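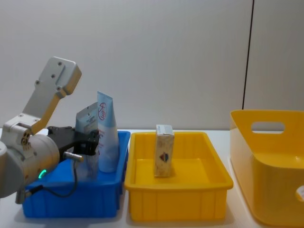 Spent the evening on the bathroom stuff. We moved to Hovland in January and I have been living out of three toiletry bags and a shoebox. Putting it all in one thread so I stop answering the same messages.

The method, such as it is: everything comes out onto a table. Then things go into a bin by where they get used, so sink, shower, travel, medicine. I used to sort by type and ended up with all the tubes in one drawer and no idea which one I needed at 6 a.m.

The blue bin is for things that can stand up. Squeeze tubes go in cap down, crimped end at the top. You get the last of it out without rolling, and you can read the side without picking it up.

Flat pouches lean against the inside wall. They used to slide under everything and I'd find them a year later. I have bought the same refill pouch 2 times because the first one was lying flat under a washcloth.

Somebody asked about bin size. Measure the shelf first, then the tallest tube, then go shopping. I did it the other way at the old place and had a very nice set of bins that fit nowhere.

Open bins, no lids. I tried lidded ones from Prondum and stopped putting things away within a week. A lid is one more step and I know myself.

Rinse the bins before you load them. Dry them all the way too — ribbed plastic holds water in the grooves and it ends up on the shelf.

What got thrown out: hotel shampoo, a sunscreen that had separated, two dried-up lip balms, and a Clidunix hair gel I have not used since I had different hair.

What I kept even though I shouldn't have: the good hand cream I am saving. I don't know what for.

Travel stuff gets its own bin on the top shelf. I'm going to Ploltska in the spring and would like to pack without opening every drawer in the house.

No, I'm not labeling anything. If you can see into the bin you don't need the label. The medicine one is the exception — that gets the month I last checked the dates, on masking tape.

Still to do: the shelf under the sink. The pipe comes down right in the middle, so it will have to be two narrow bins with a gap. If anyone has found narrow ones that don't tip over, tell me the depth.

Replies are open, but I'm going to go wipe down the table first.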